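Looking after the Itatari cell
Project report by Marleny Cabrera

Our cell lives in simulation, so I thought looking after it would be easy. Wrong! Marwan Najjar and I spent most of February on the setup alone – mainly the wrist camera, which had to match the room view before we could trust either.

1. Setting up the two views
I check both each time I change the mount settings. The close one looks past the fingers at the dark brown piece, the wide one takes in the arm and the table with the house on it.

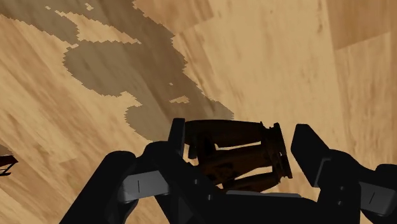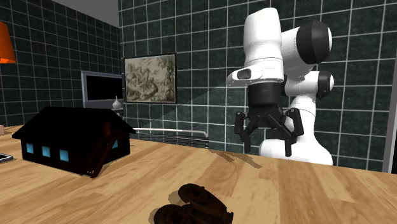 2. Keeping it healthy
I wrote a little reset script that puts the arm back to its start pose after every 70 runs. Before that, tiny joint errors piled up and by run 400 the fingers were closing to one side (very annoying). Marwan also saves the mount settings in a dated folder, which rescued us twice when I overwrote them.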